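Ticket: Fabric pads on Vulska hand gripper, slipping and worn edges
Status: Waiting for customer
Product: Vulska hand-held gripper, two fingers, padded version
Opened by: Arturo Fiore
Assigned to: Dalden support, second level

Arturo Fiore wrote, October

Hello,

we compare two hand-held grippers for picking up clothes from a table. One is your Vulska, the other is the Ledesma with the bare rubber fingers. Both have the same wrist camera, and the recording software is Plambridge in both cases, so I believe that the comparison is fair.

My problem is with the Vulska. With thick pieces (knit cuffs, padded fabric, folded towels) it holds well. With thin and smooth fabric the cloth slides out during the lift. It begins slowly, then it goes all at once. The Ledesma does not do this with the same pieces, but it makes marks on the soft ones, so I would prefer to keep the Vulska.

I made 46 lifts with each gripper, with the same clothes in the same order. The Vulska lost the piece 18 times. The Ledesma lost it 6 times. I can send the table if you want it.

I enclose one still from the gripper camera with the fingers open. Please look at the inner sides of the fingers.
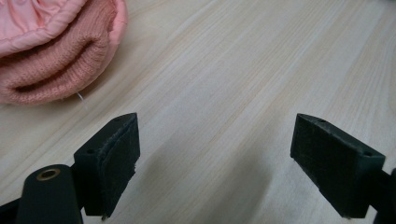 What I see on the fingers

1. The pad on the left finger has an uneven edge on its right side. Small bits of the material look worn or peeled.

2. The pad on the right finger is a bit ragged at its lower border, where it meets the block.

3. The surface of the two pads does not look the same to me. The left one is matte and a little fuzzy, like felt or foam. The right one shows a fine weave like a grid. I ask if this is correct from the factory, or if somebody put two different pads in one box.

What I tried already

— Cleaned both pads with a dry brush and after that with adhesive tape. Small improvement for a few lifts, then the same as before.
— Closed the gripper on a sheet of paper and pulled the paper from the side. It resists more at the tips than at the back.
— Asked a second person to do the lifts, because I thought maybe my hand is too light. She lost the same kind of pieces.
— Restarted Plambridge and repeated the width calibration. No change, and I did not expect one.

I did not remove the pads. The manual does not say if the glue permits it.

Best regards,
Arturo

Dalden support replied

Hello Arturo,

Thank you for the clear report. The pads should be a matched pair, so please tell us the letter printed inside the lid of the finger box. We changed pad supplier for one batch and would like to know if your set comes from it.

You can take the pads off. Warm them with a hair dryer on the low setting and lift from the back end with a plastic card. Please don't use a knife on the finger blocks.

In the meantime, could you swap the left and right fingers and repeat a few of the thin pieces? If the cloth now starts to slide on the other side, we know it is the pad. If it stays on the same side, we will look at the linkage.

Arturo Fiore wrote

Hello,

the letter in the lid is K.

I swapped the fingers this morning and repeated only the thin pieces. The cloth now starts to slide on the other side, so it follows the fuzzy pad. With the woven one the fabric stays where it is until the end. I looked at the linkage too while I had it open, and I found no play in it.

The hair dryer method I tried on the fuzzy pad only. It came off, but it left some glue on the block, and I had to rub for a long time. Maybe you can add to the manual which cleaner is allowed.

One more question. If I receive two woven pads, must I repeat the width calibration? The new pad seems to me a little thinner, and in Plambridge the closed position is already shown as 2 mm when the fingers touch.

Dalden support replied

Batch K is one of the mixed ones, sorry about that. We are sending two woven pairs to the address on your account. Isopropyl alcohol on a cloth is fine for the glue.

Yes, please calibrate again after the change. Close the fingers by hand until the pads touch, hold, and press Set Zero. The 2 mm offset should go away with it. If it doesn't, write the new value here and leave the ticket open.

Arturo Fiore wrote

Thank you. I leave the ticket open until the pads arrive, and I will repeat the full series with both grippers, not only the thin pieces. Please send also the part number, our purchasing department asks for it.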